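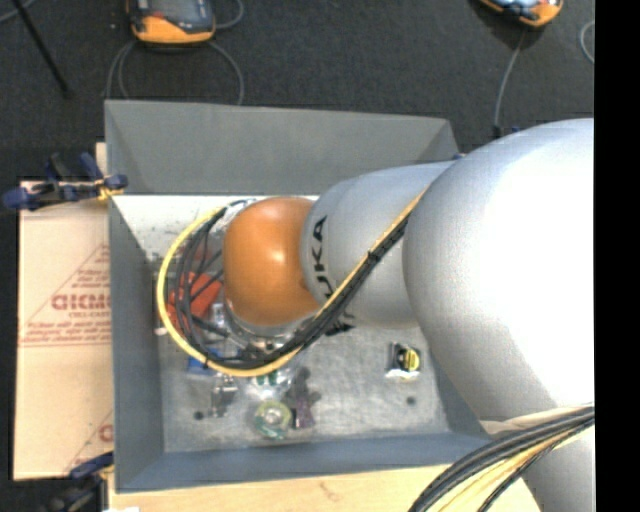 Anyone used the Jernon bin picking add-on with a bigger KUKA?

Posted in: Kits and add-ons, Robot arms

plestard_shed

Hi all, long-time reader, not much of a poster. We do short runs of mixed kits (hardware bits, tape, craft odds and ends, whatever the client wants in a bag) and I've been asked to look at the Jernon picking package as an add-on for an arm we'd be getting second-hand. It's the software, a vision licence, a gripper mount and 3 months of phone support. Otier is the reseller quoting us and they've been nice enough, but every time I ask about small items I get sent the same brochure.

What I want to know is how it goes with a shallow metal bin and a pile of stuff that has nothing in common. Our test lot would be pretty close to the one up top: something like a tape measure off on its own at one side, a roll that looks like tape, a clear crinkly packet, a shiny little metal thing right down on the floor of the bin. Otier's demo was all cardboard boxes of the one size, which a kid with a broom could sort.

Also, cables. Ours will have to run on the outside of the arm and I'm a bit worried about that big loop hanging around the wrist. Does the Jernon planner know the loop is there or do you have to tell it?

Budget is fixed, so if the answer is "buy something else" I'd sooner hear it now. Cheers.

greyshed_automation

We've had the Jernon kit going since last October on a similar colour scheme of arm (silver and orange, very fetching) so I can give you the good and the bad. Grab a cuppa, I do go on.

The picking itself is decent. We ran 603 picks over our own grab-bag before we signed off on it, and 70 of those needed a second go or a person's hand. That sounds ordinary until you see what was in there! Matte things with a bit of height, like a tape measure or a chunky plastic toy, it hardly ever missed. Clear packaging was where most of the 70 came from. The camera sees straight through the film and reckons the item is lower than it is, so the gripper goes in too deep and scrunches it. You can set a height offset per item, and it helps, but you have to do it item by item and the menu for it is buried under "Surface" for some reason.

Bare metal bins are the other headache. Ours was all scuffed and pale and it threw bright patches whenever the roller door was up. A shiny item near one of those patches just vanished as far as the software was concerned. Sfeir sell a dull grey mat for it but we used an offcut of rubber and it did the job. Mind you, if your bin has holes in the floor, cover them or mask them out. Ours kept getting picked up as small dark parts and the arm would very politely go and tap on them.

Sloping walls are fine. You draw the bin in the setup screen and it keeps clear of them, although anything lying hard up against a wall gets left till last, and sometimes left altogether.

Now cables. No, it does not know about your loop. You get one cylinder around the wrist that you can fatten up, and that's your lot. We made it too skinny the first time and had a strand dragging across the parts on every second reach, which nudged the pile about and sent it back for a fresh scan. Fatten the cylinder, then accept that you lose the corners. Put a decent tie on the forearm before the loop starts so the slack stays where you put it, and have a look at it every morning. Ours creeps.

One more thing, clamp the bin down. Two on the one side was enough for us. I skipped it on day one and the bin wandered a couple of millimetres with each bump, and I spent a whole arvo blaming the calibration. Keep the clamps low or add them in setup as obstacles, whichever you can be bothered with.

Would I buy it again? For mixed small stuff, yeah, I think so. Phone support was good while it lasted. After that it's a paid plan and I've let ours lapse.

bolt_and_biscuit

dont bother, get the Sfeir one. cheaper and the gripper fingers are easier to swap

mezzanine_mags

I'd be a bit careful with the advice just above. I trialled the Sfeir package and the fingers are lovely, no argument, but it only wanted to work from an item list. You had to show it every product first, and with 188 lines in our catalogue that was never going to happen. Jernon will have a crack at things it hasn't met, and for kits that change every few weeks that's worth the extra money to me.

Couple of things to ask Otier before you pay. Is the gripper mount in the quote the plain flange plate or the one with the quick change? Ours turned out to be the plain one and the upgrade was a separate order. And ask which controller versions they've tested, in writing, given yours is second-hand. We had to get an update done before the licence would even start, and it held us up.

If they'll let you, take your own rubbish along to the demo. I brought a tub of our worst items and tipped it in myself. The rolls of tape were better than I expected when they were lying flat, and pretty hopeless stood on edge, as it kept going for the hole in the middle. There's a setting for ring shapes that's off by default, so get them to switch it on while you're watching.

plestard_shed

Ripper, thank you both. Didn't know about the plain plate, just checked and yep, that's what's on our quote. I'll ask for the demo with our own bin and a bag of clear packets, and I've got some rubber matting out the back I can cut down. Will post the numbers if they say yes.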